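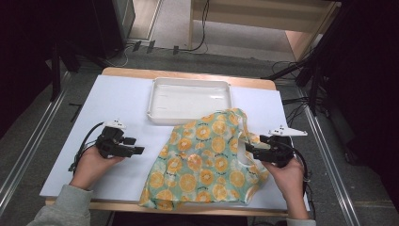
Can a robot fold your dish towels yet? Rokville gets to find out next March

18/09/2025

I've been writing about gadgets for this site long enough to have been promised a laundry robot more times than I can remember, so when Hamach announced this week that it's putting two-armed folding machines into a real working laundry next March, my first reaction was to roll my eyes. My second was to ask if I could come see. They said yes! So I spent an afternoon at their place on the edge of Rokville, and I came home more interested than I expected to be (and with a new respect for my own two thumbs).

First, the news. Hamach is a small company that makes grippers and the software that runs them. It has signed a deal with Ellum, the linen service that does towels, aprons and napkins for restaurants and guest houses all over this end of the county. Under the deal, 3 machines go into the Ellum plant in March, on the small-item line, and they'll stay through the summer. Their whole job will be to take a loose piece of cloth off a pile, get it flat, fold it and put it in a tray. Washing and drying stay the way they are. Nobody at Ellum is losing a shift over it, according to both companies, and I did ask twice.

Okay, so what does the work look like right now? Mostly it looks like people doing chores in a funny way. At Hamach they don't start with the robot. They start with a person holding a black gripper in each hand and doing the chore with those. The grippers are the same kind of thing that goes on the end of the robot's arms, and everything the person does with them gets recorded, and then the software learns from the recordings. You see a table with a white sheet on top, a shallow white tray, and a crumpled cloth with orange slices printed all over it on pale green, and somebody in gray sleeves going after a folded-back corner with the right gripper while the left one waits over the table. There are cables everywhere. It's a very homey piece of fabric to find in the middle of all that equipment.

Magdolna Nyitrai runs the recording sessions, and she let me have a go. I'd watched her do a napkin in what felt like no time, and I figured I'd be slow but fine. I was not fine. The trouble is that you can't feel anything! When I pick up a towel at home my fingers know right away whether I've got one layer or two, and with the grippers I had to look, and looking doesn't help much when the second layer is hiding under the first. I'd pinch what I was sure was a corner, lift it, and get a fold from the middle with the real corner still tucked underneath. Then I'd let go and the whole thing would slump into a new shape and I'd be starting over.

"Everybody gets mad at the second corner," Nyitrai told me. "The first one is luck. You grab something, you lift, okay. Then you have to find the other one without losing what you have."

She likes cloth with a busy print for teaching the software, by the way. A plain white napkin on a plain white table is hard enough for a person to read, but with a pattern you can see where the fabric turns over. Ellum's napkins, though, are nearly all white, so the machines will have to manage without that help in the end. That's one of the things the trial is supposed to sort out.

As of this week the team has 500 hours of recordings, all of it cloth. That sounded like a huge pile to me until Máté Bárány, who handles the software side, explained how quickly it gets used up. A bar towel behaves differently from an apron, and an apron has strings (he made a face when he said strings). A towel that's been washed a hundred times goes limp in a way a new one doesn't. He wants 900 hours before March, and he'd like the new ones to be mostly mistakes – dropped corners, double layers, cloths that slide half off the table – along with the recovery after each one, so the machine has seen what a person does when it goes wrong.

I got to watch the robot too, of course. I'll tell you what I saw, with the warning that this was one afternoon and nobody had cleaned things up for me. On a square napkin laid out nearly flat, it's good. It folds in half, folds again, smooths the top with the side of the gripper (I loved that part, it's such a grandma move) and sets it in the tray. It's slower than you or me, but it's neat. On a napkin dropped in a heap, it's a different story. Sometimes it found a corner right off. Other times it lifted, paused, put the cloth back down, lifted again, and I caught myself leaning forward with my hands out like I was going to help. One apron ended up as a sort of burrito. Bárány reached in and took it away without saying a word.

So is that "yet"? For your house, no, I really don't think so, and Hamach didn't try to tell me otherwise. There's no home model on the way. Think about what your own laundry basket holds – fitted sheets, kids' socks, a bra, that one sweater – and then think about a machine that has trouble with apron strings. Add in the dog walking through. A house asks for a hundred small jobs in a row and none of them happen at a table somebody set up for the purpose.

A shop floor is another matter. At Ellum it's the same few shapes all day long, at the same height, under the same lights, with a person nearby who can step in. Gergely Lengyel manages the plant there, and he's a lot less starry-eyed than I am. I called him the next morning and he talked to me over what sounded like every dryer in the building.

"I don't need it to be fast," he said. "I need it to not stop. If one of my people has to walk over and untangle it every five minutes, then I've bought that person a worse job."

His line in the sand is a simple one. In the first weeks the machines will only get square napkins. Bar towels come after that if the napkins go well, and aprons may not come at all. The folded pieces get checked by hand the whole way through, and he keeps a running sheet of every time somebody had to step in. Hamach gets to see the sheet and so, he says, does anyone on the floor who wants to.

I also wanted to hear from someone who folds for a living and has no stake in the company, so I stopped in at the Bozsik laundromat, where Finbarr Ó Súilleabháin has done the drop-off orders for years. I told him about the corner business and he laughed at me for a good long while. Then he showed me how he does it, and he doesn't look for corners at all. He picks up an edge, any edge, and lets it run through his fingers until a corner shows up. He'd be happy to hand over the towels, he said. He'd keep the shirts, partly because customers complain about shirts and he doesn't trust a machine to take the complaint.

I mentioned the edge trick to Nyitrai in an email that night. She wrote back that they'd tried it with the grippers early on and the cloth kept slipping out, but there's a new set of fingertips coming with a softer pad and she means to try again.

Hamach is looking for people in the Rokville area to do recording sessions this fall. It's paid, it's part time, and you don't need any technical background, though you do need patience (I'd bring snacks). Sessions are in the afternoon and you get a practice day before anything counts. Ellum says it will open the small-item line to visitors for one morning once the machines have settled in. There isn't a date for that so far, and I've asked to be on the list. If they let me bring my own dish towels, I'm bringing the old ones.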